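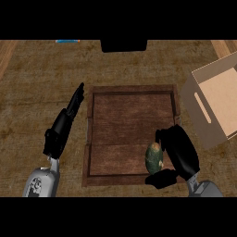
Figure 3. Simulated view from above of a shallow wooden tray on a wooden surface, with a robot arm on either side.

3.2 Reprojection and edge handling

The Clitham and Brumport scenes were supplied in different map projections, so both were moved to a common grid before any comparison was made. We used a cell size of 300 m, which matches the coarser of the two sources. Nearest-neighbour resampling was used for the land cover classes and bilinear resampling for the surface temperature band.

Reprojecting a rectangular scene leaves it rotated against the new grid, and the corners of the output have to be filled with a no-data value. In the Brumport files this value was zero, which is also a valid reading in the temperature band after scaling. Gallegos and Ferri met the same problem in their work on the Salinas basin and dealt with it by writing a separate mask for each scene. We followed their method. The mask was made from the original scene outline, reprojected as a polygon, and then shrunk inwards by 2000 m to remove the uneven strip where not all bands overlap.

Shrinking the outline costs some coverage. Along the eastern side of the Dirkbridge study area the strip between neighbouring paths was lost altogether in October, when one scene was missing from the archive. We left this gap unfilled. Sikora has suggested taking values from the scene before, but crops in this district are lifted in that month and the ground cover changes too quickly for the earlier values to be of use.

Alignment was checked against road junctions taken from the county map. Scenes with a mean offset of more than one cell were shifted by hand and checked again. Eight scenes needed this treatment, all of them from the older Clitham set, where the header gave the centre of the corner pixel and our software had read it as the outer corner.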